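Chapter 10
Storing Leads, Cables and Small Chargers

Aims of this chapter

By the end of this chapter the learner should be able to sort household cables by type and length, wind a thin cable without straining it, choose a suitable case or box, and label what has been stored. The chapter follows Chapter 9, on drawers and shelves, and uses the same terms. Words printed in bold in the bound edition are explained in the glossary.

10.1 Why cables need a place of their own

Most homes own more cables than their occupants suppose. They are kept in kitchen drawers, in coat pockets and behind furniture, and they are often bought again when they cannot be found. In the household survey carried out for this course by Manouchehr Karimi in the town of Leltumora, 242 homes were visited and 1409 loose cables were recorded. Many of these had no known use. Others were damaged close to the plug, where the wire meets the harder casing and bends most sharply.

A cable that is wound loosely and kept apart from others will generally last longer than one that is folded tightly or knotted. The work requires a clear, flat surface and good light. A table with a plain or simply patterned cloth is suitable, as small parts show up well against it and do not slide.
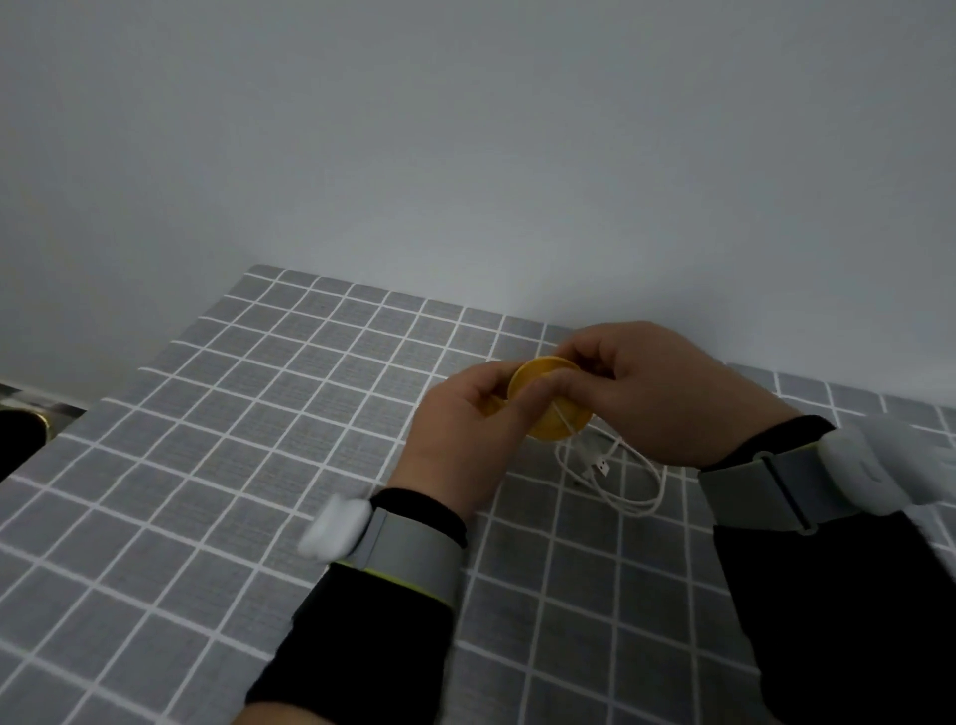
Figure 10.1 Handling a thin white cable with a round yellow disc over the work table.

10.2 Types of holder

Three types of holder are discussed in this chapter. The first is the open winder, around which the cable is wrapped by hand. The second is the hinged case, which opens into two halves and closes over its contents. The third is the plain lidded box, which may hold several wound cables at once. Clear boxes are preferred where a number of people share the same cupboard.

Hinged cases are convenient for travel, but they must be the right size. If the halves have to be pressed hard together, the cable inside is too thick or too long for the case and should be moved to a larger one. The connector should be laid in last and should not rest across the hinge. 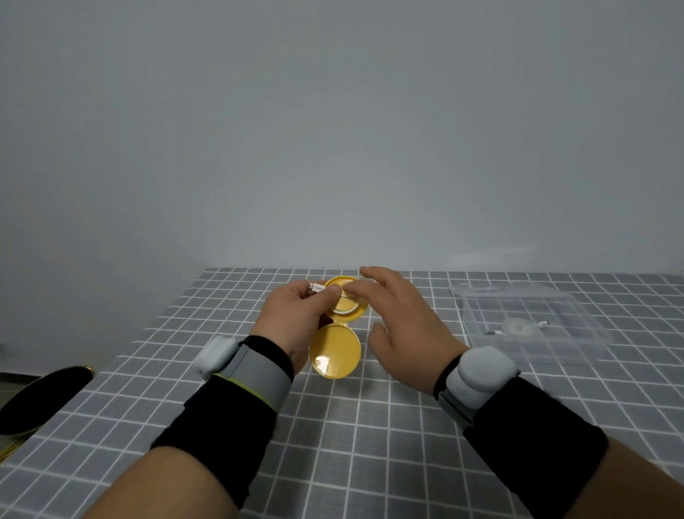
Figure 10.2 An open round yellow case with a small white connector held beside it. A transparent storage box lies to the right.

Learners should note that a case and its cable are best treated as one item. Kourosh Naseri, whose teaching notes for the Arabzadeh evening classes form the basis of the exercises, recommends that both be given the same label and returned to the same shelf.

10.3 Winding by hand

Winding should be slow and even. The cable is guided with the fingers and allowed to turn as it wishes; it should never be pulled tight. A short length is left free at the end so that the connector hangs without strain. Where a cable has been stored badly for a long time, it may be laid out straight on the table before winding begins. 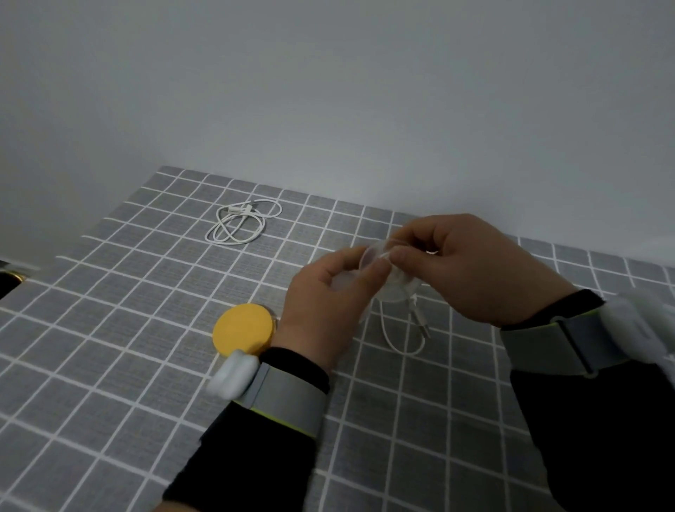

10.4 Sorting before storing

No cable should be put away until it has been sorted. Begin by placing all the cables on the table and grouping them by the shape of the connector. Within each group, arrange them from shortest to longest. Any cable with split covering or bare wire is to be set aside and not used again. Lengths of 3000 millimetres or more are dealt with separately in section 10.6, as they call for a different method of coiling.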